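Rarngate says people with hand-held grippers can replace robot time. The numbers need a closer look

A robotics startup says it has found a cheaper way to teach robot arms household and workshop chores, and that it can do so with hardly any robots. The claim is getting a lot of attention this September. Some of it is deserved.

Rarngate, which works out of a shared office and workshop building, put out a report describing what it calls a "robot-last" training method. People carry out tasks by hand while holding a pair of grippers shaped like the ones on the company's arms. The recordings are used to train a control program, which is then loaded onto a real arm. In the usual approach, an operator steers the arm itself through every attempt, and that is slow and expensive.

The company says it gathered 1,492 recordings this way and that the resulting program finished its test tasks about as often as one trained on 500 sessions with the arm itself. The report's title calls this "parity."
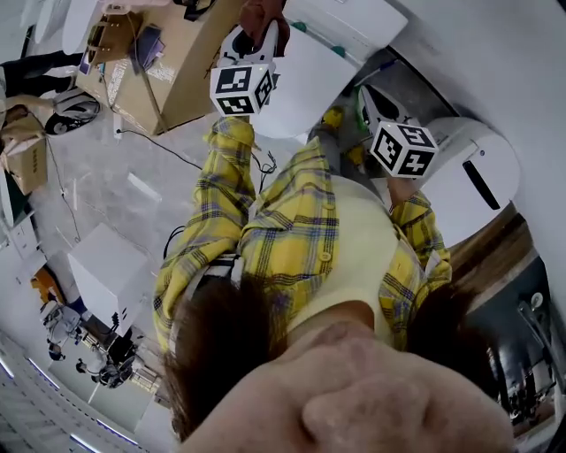
Parity is a big word for a test that covered 27 tasks, most of them close cousins of one another. Picking up a cup and picking up a slightly wider cup are listed as two. The method also leans heavily on knowing exactly where each gripper is at every moment. Rarngate handles that with printed markers, the black square patterns on the white cubes fixed to both grippers, which software can read from video to work out position and angle. Markers of that kind are old and well understood. They also have to stay in view, and a pair of hands working close to the body will turn them away or cover them up fairly often. The report says recordings with "excessive marker loss" were thrown out before training. It does not say how many.

That number matters a great deal. If one recording in 10 was dropped, the method is a bargain. If half were, the savings start to look thin, and the ones left over may be the easy ones.

"I'd want to see the discard pile," said Eimear Tierney, who tests warehouse arms for Gernier and was not involved in the work. "When a person gets into an awkward position, that's when you lose the marker, and that's also the part the robot most needs to learn."

Lorcan Ó Gríofa, one of the report's authors, said the team plans to publish the full count along with the data. He gave no date. He said the comparison with 500 robot sessions was fair because the two sets took the same number of paid hours to collect.

That is a reasonable way to compare costs. It is a weaker way to compare methods. The arm sessions were run by two operators, according to an appendix, while the hand-held work was spread across a larger group. More people usually means more variety in how a task gets done, and variety helps training whatever tool is used. The report does not try to separate the two effects.

There is also the matter of force. The grippers record how far the jaws are open, but they don't measure how hard they squeeze. Raghda Masri, who wrote the section on failures, is frank about this. Her part of the report is the best part, and lists crushed paper cups, a lid that would not come off and a run of trials in which the arm closed neatly on nothing a finger's width from its target. Tasks that needed a firm twist did worst, and they are left out of the headline average.

Rarngate says a second round of collection is under way, with a goal of 3,000 recordings and a wider set of tasks. Darragh Sheehan, the company's head of operations, said people can be trained to use the grippers in a morning.

Stostby, a rival that still trains on real arms, said it had tried a similar setup and set it aside. It would not share its results either.

Rarngate has offered to let an outside lab repeat the test on a different arm. As of this writing, no lab has been named.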